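Comprar menos veces

Cada cierto tiempo alguien me recomienda una aplicación para ordenar los gastos de casa. La última se llama Gistbridge y promete avisarme de cuánto podría ahorrar si comprara "con intención". La usé 11 días. Me mandó 156 notificaciones, casi todas para decirme que el café de la esquina sale caro, cosa que ya sabía, y que había una oferta de cápsulas en Lerkico, cosa que no me interesaba.

Desconfío de la palabra intención cuando la pronuncia quien vive de una comisión. El consumo responsable se ha vuelto una sección más de la tienda, con su tipografía serena y sus fotos de lino. En Nundia venden un "kit de vida sencilla" con 5 utensilios que cualquiera tiene ya en un cajón. La sencillez, por lo visto, también hay que encargarla, y llega un viernes por la tarde en una caja bastante grande. 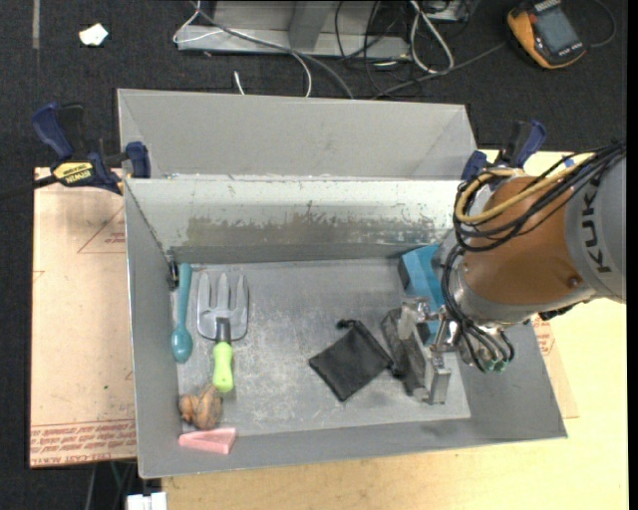
El argumento habitual en favor de comprar objetos buenos y duraderos tiene una parte cierta y otra que conviene mirar con calma. La cierta es que una herramienta decente sale a cuenta si se usa mucho. La dudosa es que la mayoría no usamos mucho casi nada. Una horquilla de jardín como la que está junto a la cuchara verde azulada puede pasarse años colgada en un balcón con dos macetas, y para esas dos macetas habría bastado la de la vecina. Lo mismo vale para el taladro, la máquina de pasta y la tienda de campaña para cuatro.

Jinlong Hou, con quien discuto de esto desde que compartíamos piso, sostiene que prestar cosas es una fantasía de gente con tiempo. Hay que pedirlas, recogerlas, devolverlas limpias, dar las gracias. Tiene razón en lo del tiempo. Pero comparar tres modelos, leer opiniones escritas por no se sabe quién y esperar al repartidor también se lleva sus horas, y a ésas nunca las apuntamos en la cuenta.

Tampoco me convence la solución contraria, la de los que presumen de vivir con cuatro camisas. Suelen tener dinero para reponer la quinta cuando haga falta. En casa de mis padres se guardaba todo, hasta los cordones sueltos, y aquello tenía poco de manía: reponer costaba. La ferretería Rodrigues, donde aún vendían tornillos por unidades, cerró en agosto. Ahora, para arreglar una silla, tengo que comprar una bolsa con más de 1.000 y buscarle sitio a los que sobran - ahí siguen, en el armario del pasillo.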